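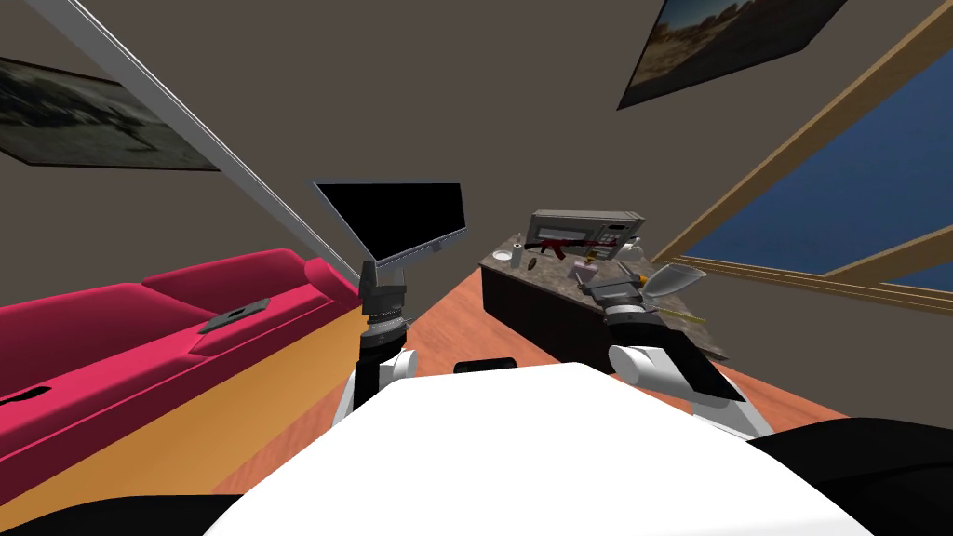 Barn cats instead of rat bait - our first year at Kashindye

zcharvat
Posted 7:42 am

I've been promising an update on the barn cat placement and I finally have a free morning, so here goes! For anyone who missed the first thread, we run a small boarding stable (Kashindye, up the hill from the feed mill) and had a rat problem so bad that I was spending more on bait and ruined grain than on fly spray. In March we took in a group of cats from the Candus working cat program. They were adults, fixed, vaccinated, ear-tipped, and none of them wanted a thing to do with people.

I am so happy with how this has gone. We kept them shut in the old tack room for the whole settling-in period, with hiding boxes, their own feeding station and a radio playing low, and when we opened the door they stayed. All but one, anyway. The gray tabby left the first night and I still look for her.

Feed loss is way down. I quit buying bait in early summer and haven't gone back. And the boarders, who were pretty skeptical, now bring treats that the cats refuse to eat in front of them.

Total spent so far is $1,126, and that covers adoption fees, food, two heated water bowls and one abscess. Ask me anything!

Brabec_B
Posted 8:15 am

Glad the bait is gone, that stuff kills owls. But I have to be the grump. Cats don't only eat rats. What are they doing to your barn swallows? We had nests in every bay at my uncle's place until he got cats.

zcharvat
Posted 8:31 am

Fair question, and I don't have a great answer. The swallows nested this year same as ever, up on the high beams over the aisle, and the fledglings got out. I did find some sparrow feathers by the muck heap. I'm not going to pretend they eat nothing but rats.

fmartens
Posted 9:04 am

Love this update! We did the same thing two years back and the settling-in time made all the difference. Did you go the full four weeks? Our first try we let them out after ten days because they seemed so relaxed, and every one of them was gone by breakfast. Second try we used the big wire crates from Pulell and gritted our teeth until the month was up - no losses at all.

zcharvat
Posted 9:20 am

Five weeks in the end! It rained for the last one and I chickened out. I really think feeding at the same time every evening helped too. I rattle the scoop on the bin lid and they come out of the hay like ghosts. 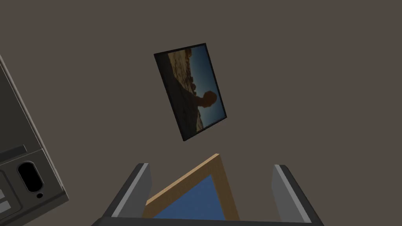 Yao-tsung Fu thinks the cats are getting too much credit here, and asked me to pass that along until his login gets fixed. His point is that you also switched to metal bins and sealed the feed room floor, and either one of those would knock rats back by itself. He'd like to know which came first.

fmartens
Posted 10:12 am

Why not both though? Cats won't clear out a big established rat colony, I'll give him that. They're great at stopping new ones from moving in.

zcharvat
Posted 10:26 am

Ha, tell him he's right about the bins. Those came in February, so before the cats. The floor was later, maybe June. The numbers didn't really drop until spring, but I wasn't keeping proper notes, so take it as one stable's story.

Brabec_B
Posted 11:50 am

That's more honest than most of what I read on this subject. I'd still ask anyone within a mile of a marsh or a plover beach to skip the cats and spend the money on bins and concrete. Dalibor Kollár posted a good list of rodent-proofing fixes in the old Plullia thread, the one with 72 replies.

zcharvat
Posted 12:08 pm

Agreed on the marsh! Candus asks about that on the application, and they turned down a farm near the estuary last year. They also want a photo of the shelter and the name of your vet, and you sign that you'll feed daily. Food goes up at dusk here so we don't draw raccoons.

fmartens
Posted 12:33 pm

One tip before winter: straw in the shelters, never blankets. Blankets soak up damp and freeze. And put a second exit on the box if you've got a bossy tom in the group.

zcharvat
Posted 12:41 pm

Oh, we have a bossy tom. Cutting the second hole tonight!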